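Vullby Row: Frequently Asked Questions for Buyers

The answers on this page cover the purchase of a pre-construction condominium at Vullby Row, Phase Two. They are a summary. Where this page and the purchase agreement differ, the agreement controls.

What exactly am I buying?

Each unit is a condominium, meaning you own the interior airspace from the unfinished surface of the perimeter walls inward, plus an undivided share of the common elements. The roof, exterior walls, foundation and main utility lines are common elements. Balconies and assigned parking stalls are limited common elements: you have the exclusive use of them, and the association maintains them.

What are the floor plans?

There are two. The Geltent plan is 1,312 square feet on one level, with two bedrooms and two full bathrooms. The Onsri plan is 1,785 square feet on two levels, with three bedrooms, two full bathrooms and a powder room off the entry. Onsri units occupy the ends of each building and the Geltent units fill the middle.

How were the square footages measured?

From the architect's drawings, to the outside face of exterior walls and to the centerline of walls shared with another unit. The recorded condominium plat uses interior measurements, so the figure on the plat will be smaller. Both figures are listed in Exhibit B. The price is not adjusted for the difference between them.

Are balconies and storage lockers included in the square footage?

No. Balconies, lockers and parking stalls are excluded from both figures.

How much is the reservation deposit?

The reservation deposit is $4,000. It is held by the escrow agent and is fully refundable until you sign the purchase agreement. At signing it is credited toward the earnest money, and the refund terms in Section 5 of the agreement apply from then on.

Can I reserve more than one unit?

One reservation per household during the first release. After that, a second reservation may be made in writing, subject to the owner-occupancy limits most lenders apply to new condominium projects.

Can I transfer my reservation to someone else?

A reservation cannot be assigned. A purchase agreement can be assigned only to a spouse, or to a trust or company you control, and only with the seller's written consent. Send the request at least 30 days before closing -- later requests will be declined if the lender or title company cannot reissue documents in time.

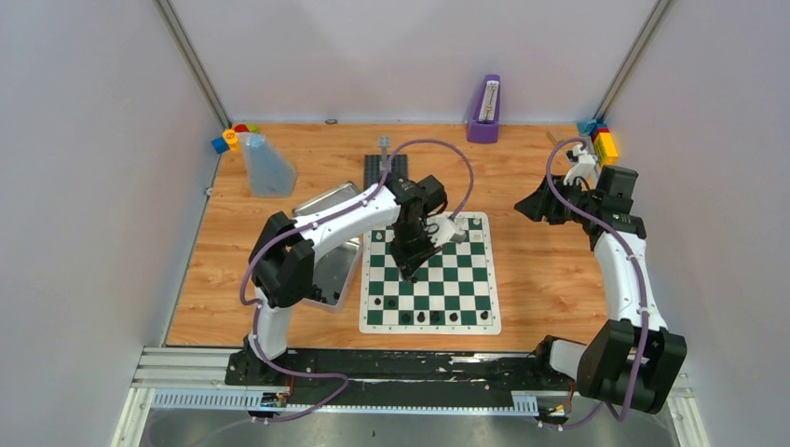 What is the construction schedule?

Foundations for Buildings C and D are scheduled for completion in June. Framing follows, one building at a time, starting with C. The purchase agreement gives an estimated completion date for each building and an outside date. If the unit does not have a certificate of occupancy by the outside date, you may cancel and recover your earnest money, except where the delay falls under the force majeure clause.

Which finishes can I choose?

Cabinet fronts, countertops, flooring, interior paint, bathroom tile and plumbing fixture finish. Selections are made from the standard schedule or from the upgrade schedule, which is priced separately. The location of walls, plumbing stacks, windows and electrical panels is fixed.

When are selections due?

Within 21 days of the notice sent by our selections coordinator, Thitima Boonchu. Appointments run from 9:00 a.m. to 4:30 p.m. and last up to two hours. If no selections are received by the deadline, the unit is finished with Package 1 from the standard schedule. Changes after the deadline require a change order, and a change order may be refused if materials have been ordered.

Are upgrades refundable?

Upgrades are paid in full when ordered. They are not refundable if you cancel for any reason other than seller default or failure to meet the outside date.

Do I have to use a particular lender?

No. You may use any licensed lender. Ask early whether the lender has approved the project, as distinct from approving you. Project review looks at the association budget, the insurance coverage and the share of units sold to owner-occupants, and it can take several weeks. The project questionnaire is available from the sales office at no charge.

Can I lock my interest rate before the building is finished?

That depends on the lender. Extended locks for new construction are sold by some lenders, usually for a fee. The seller does not reimburse lock fees or extension fees.

What are the monthly association dues?

Dues in the first-year budget are $532 per month for a Geltent unit. Onsri units pay a larger share, in proportion to floor area; see Exhibit D. Dues cover the master insurance policy, water and sewer, trash, exterior maintenance, landscaping, management and the reserve contribution. Electricity, internet and your own unit policy are separate.

Who manages the association?

Rorovar Property Management, under a one-year contract that the owners' board may renew or end after turnover. The declarant controls the board until 75 percent of the units have been conveyed, or until the date stated in the declaration, whichever comes first.

Are rentals allowed?

Yes, with a minimum lease term of six months. Short-term and nightly rentals are prohibited. A copy of each lease must be filed with the manager before the tenant moves in.

Are pets allowed?

Two household pets per unit. There is no weight limit. Pets must be leashed in the common areas.

May I visit the site during construction?

Only by appointment and only with an escort. Contact the site superintendent, Sakda Prasertsri, through the sales office. Hard hats are supplied; closed-toe shoes are required and are not supplied. Children under 16 are not admitted to the site.

Is there a walk-through before closing?

Yes. Orientation takes place five to ten days before closing. Items needing correction are entered on a written list and signed by both parties. Cosmetic items left off the list, such as scratches and chips, are not covered afterward. Open items on the list do not delay closing if the certificate of occupancy has been issued.

What does the warranty cover?

One year for workmanship and materials, two years for the plumbing, electrical and mechanical systems, and ten years for major structural defects. Appliances carry the manufacturer's warranty only. Claims must be in writing and should include the unit number, the room and the date the problem was first noticed.

What will I pay at closing?

The balance of the price, your lender's charges, prorated property taxes, the first month's dues and a contribution to working capital equal to two months' dues. The working capital contribution is a one-time charge and is not returned when you sell. The title company will send final figures at least three business days before closing -- confirm wire instructions by telephone, using a number you already have on file.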